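# Labeling and Tracking Shared Keys

Last revised January 28, 2024. Applies to the Hillirville building and the Perna annex.

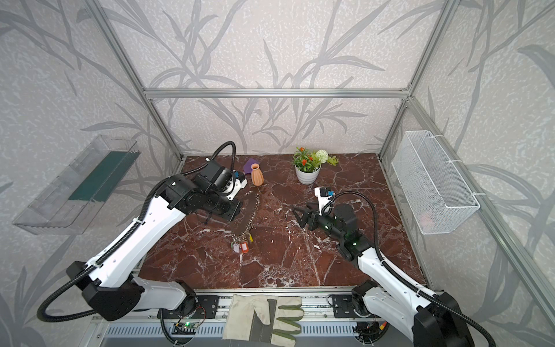

A shared key system has two parts: a code on every key, and a register that says what each code opens. Set up the register first. Labels written before the codes are settled usually have to be written again.

## What you need

- A spreadsheet or a bound notebook
- Plastic key tags with paper inserts, in several colors
- A fine permanent marker
- Split rings, 30 mm
- A wall cabinet with numbered hooks

Buy more tags than you have keys. A pack of 100 covers a small building and leaves spares for replacements.

## 1. Sort the keys

Try every key in every lock it might fit. Put working keys in one tray and unidentified keys in another. Do not throw out the unidentified ones yet; padlocks, meter boxes, and file drawers tend to come up later.

Check duplicates by holding them back to back and comparing the cuts. A worn copy may look right and still bind in the cylinder. Mark it for recutting from the original, never from another copy.

## 2. Assign codes

Use a letter for the area, a number for the lock, and a second number for the copy. B4-2 is area B, lock 4, second copy. Leave gaps in the lock numbers so that a new door can be added next to its neighbors.

Never write a room name, street address, or company name on a tag. A lost key with a code on it tells the finder very little.

## 3. Choose tag colors

Color should stand for one thing only. Access level works well, as does floor. Mixing the two on one ring makes the color useless.

Write the code on the insert as well, in full. Some users will not tell similar colors apart, and hallway lighting makes this worse.

## 4. Fill in the register

Each row needs these fields:

| Field | Entry |
|---|---|
| Code | B4-2 |
| Lock location | Annex, supply room |
| Blank type | As stamped on the bow |
| Hook | Cabinet position |
| Holder | Name, or "cabinet" |
| Issued / returned | Dates |

Keep the register away from the cabinet. At Hillirville, Meifang Shi holds the master copy and a printout is sealed in the safe.

## 5. Issue and return

Sign out one ring at a time, with a return date. Long-term holders sign again each April, with the keys in hand — a verbal confirmation is not enough.

When a key is reported lost, enter the date and retire the code. The replacement gets the next copy number. If the lock protects records or cash, have the cylinder rekeyed and issue 2 new copies under a new lock number.

## Inserts that fade

Marker ink fades on tags kept near a window. Pencil holds up better on paper inserts, provided the cover closes fully. Replace any tag with a cracked cover at the next return.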